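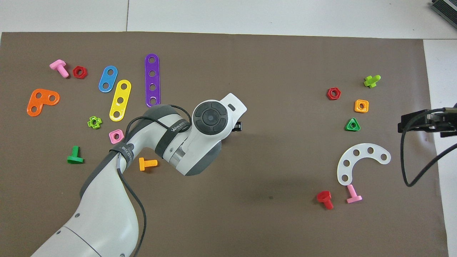
Praktikum Zweiarmrobotik, Handout 2: Greifen und Sortieren

Heute geht es endlich ans Greifen! In der letzten Einheit haben wir die Arme kalibriert und ein paar Leerfahrten gemacht, jetzt kommen Teile auf die Matte. Wir arbeiten mit dem Baukasten-Satz, und der ist schwieriger, als er aussieht: Ein Bolzen wie der grüne oder der orange, der flach auf der Seite liegt, will ganz anders angefasst werden als eine Sechskantmutter. Überlegt euch für jede Form zuerst, wo zwei parallele Finger überhaupt Halt finden, und schreibt das ins Protokoll, bevor ihr den Arm bewegt.

Vorbereitung
Software Gistix starten, Projekt "Vakport" laden.
Geschwindigkeit auf Stufe 2 lassen, auch wenn es juckt.
Kabel prüfen: Beim Schwenken darf nichts über die Matte schleifen.
Not-Halt einmal testen, Ergebnis eintragen.

Aufgabe A
Jede Gruppe sortiert 8 Teile nach Farbe, zuerst nur mit einem Arm. Notiert jeden Fehlgriff mit Form und Lage des Teils. Die Fehlgriffe sind der spannendste Teil der Auswertung, also bitte nichts schönen.

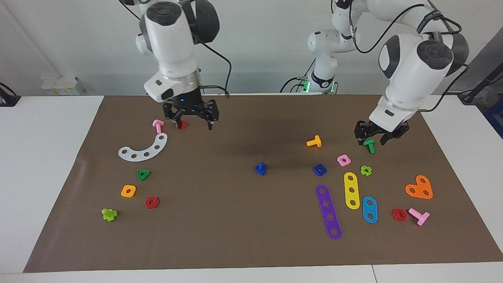
Aufgabe B
Nun beide Arme zugleich. Teilt die Matte in zwei Zonen und legt fest, wer in der Mitte Vorfahrt hat. Stehende Teile sind ein schöner Einstieg: Der grüne Stift zwischen den Fingern des linken Arms lässt sich von oben anfahren, flache Lochstreifen wie der lange violette brauchen deutlich mehr Geduld. Wer früh fertig ist, probiert die Übergabe von Arm zu Arm. Das macht richtig Spaß!

Abgabe
Protokoll (höchstens 9 Seiten) an Jerome Manalastas. Fragen zur Bahnplanung: Skript Bretlow, Kapitel 8.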